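Okay, a thread about email lists and affiliate links, from someone who has been getting both wrong since March.

I run a small site about houseplants and I send a newsletter to 100 people. Small, I know! But they open it, and a few of them buy things, so I finally sat down and looked at where the clicks come from.

1/ The signup box. Mine was in the footer, under the privacy link, in gray type. I moved it to the end of the first paragraph on every page and that one change brought in 50 new readers (the other half of my list, basically).

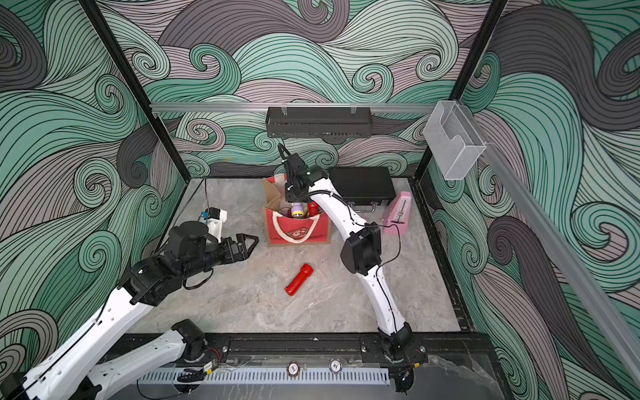
2/ Next up was the autoresponder. I'd been on Hakthorpe, which is fine, but the free plan only lets you schedule 2 emails per new subscriber and I wanted a proper welcome series. So I moved to Ilum. The import took an evening and a lot of snacks. I redid the header too – big curling waves in mint green and dusty mauve, fine black lines all over, same kind of pattern as the walls in that picture. It looks great on a laptop. On a phone it makes the subject line really hard to find, so I'm shrinking it.

3/ My welcome series is now 5 emails. The first says hello and hands over the watering chart. Affiliate links don't show up until the third one. I used to put them in the first and people left right away, can't blame them. 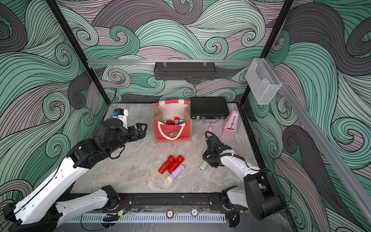
4/ Tracking links. Please name them! I had a whole column called "link new" and "link new new" in my Mindunberg dashboard and couldn't tell the newsletter clicks from the sidebar ones. Now each one starts with where it lives, then the month. Boring but I can read it.

5/ Banner ads: I took them all down. The Tymoshchuk banner had been sitting in my sidebar for ages and earned less than the plain text link to the very same page. 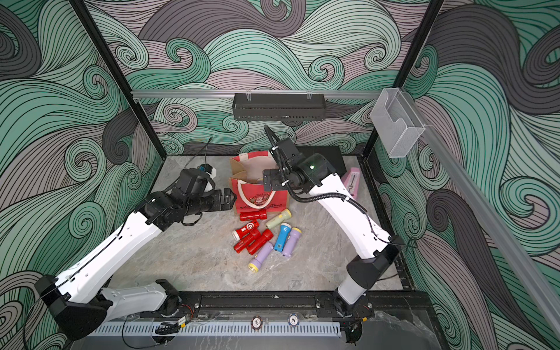
I did keep one banner on the pot size guide, mostly out of curiosity, and I'll swap it for a text link next month if it keeps doing nothing. If any of you have moved a list off Hakthorpe and kept your tags, tell me how – mine all came over as one giant tag called "imported" and I'm still sorting them by hand.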